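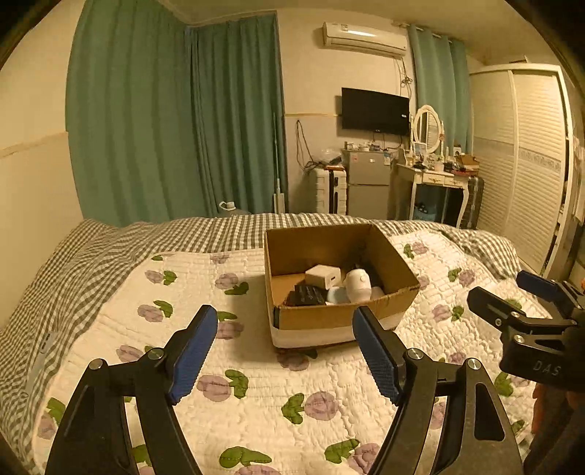

Reply from a Proltville resident: I've tried the Bhutto Arena survey on my phone and my laptop, and both times it threw away my answer on the demolition option. I really want this counted before the county votes!

Ticket 144 — Bhutto Arena public comment page
Opened 23/12/2025
Status: fixed, watching

Thank you for sticking with it — we want your answer in there too! The turnout on this plan has been wonderful, and we'd hate to lose a single opinion on what happens to the old arena.

What we saw
The form saves fine for "renovate" and "leave as is." Pick "demolish and build a park" and add a written comment, and the page goes back to question 3 with the box blank. We got the same result in the Flimmont office on the first try.

What we tried
1. Cleared the saved pages and started over. No change.
2. Cut the comment down to one line. It went through! So length matters, but only on the park option.

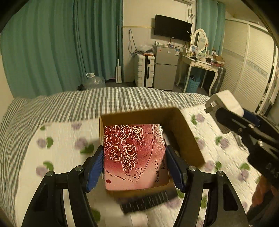

3. Checked the Stanix form settings. The park question was still using the 32-character limit from the November test version. Raised it to match the others.
4. Sent a long comment on all three options. All saved, and the park one shows up in the county's export.

Still open
Comments lost before the fix can't be brought back, so please send yours again. The survey now stays open 7 extra days.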